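Rirkura Gripper Kit: Set-Up Guide
Section 9. Trying out the curved fingers on thin and bendy pieces
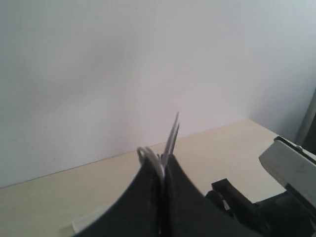

Fig. 9. Curved fingers closed on a slim white piece, seen from the wrist camera.

By the time you reach this section you will have fitted the curved fingers and run the open and close check in Section 2. Well done, because that is the fiddly part! What follows is a gentle trial to help you decide whether the curved fingers or the straight Tollthorpe ones suit your own work better. Pour yourself a cup of tea first — it goes more happily when you aren't in a rush.

Before you start

Clear a space on a pale, plain tabletop if you have one. Choose a thin test piece that you won't mind bending, and keep a spare within reach. Wipe the inner faces of both fingers with a dry cloth. A few scuffs on the black surface do no harm, but grit does.

CAUTION: Keep your hands well away from the seam between the fingers whenever the power is on. If you need to straighten a piece, press Stop and wait for the light on the controller to go out.

Steps

1. Lay the test piece flat on the table and bring the arm above it at slow speed.

2. Open the fingers fully, then lower them until the tips are just clear of the tabletop. Precious Mnguni, who wrote the first version of this guide, liked to slide a sheet of paper underneath to judge the gap, and we still do it her way.

3. Set the grip force to its lowest mark and close the fingers.

4. Look at the wrist camera view. You want the tips to meet in a narrow, upright line with the piece held between them.

5. Lift slowly to a comfortable height and hold for 10 seconds.

6. Lower the arm, open the fingers and write down whether the piece stayed put, slid or dropped.

7. Repeat until you have 10 results, then change to the straight fingers and do the same again with a fresh piece from the same batch.

Note: A springy piece may curl over the top of the tips as they close. Count the grip as good if it holds for the full time, but make a note of the curl, as it can matter a great deal when you come to place the piece somewhere tight.

Note: If you are using the Kruger controller, its force setting returns to the middle mark each time you change fingers. Petronella Moodley at our Rorside workshop has flattened a fair few test pieces this way, so do check it before step 3.

Looking after the fingers

Check the fixing screws after around 1000 grips, or sooner if the tips no longer line up. Replacement screws are listed in Section 10.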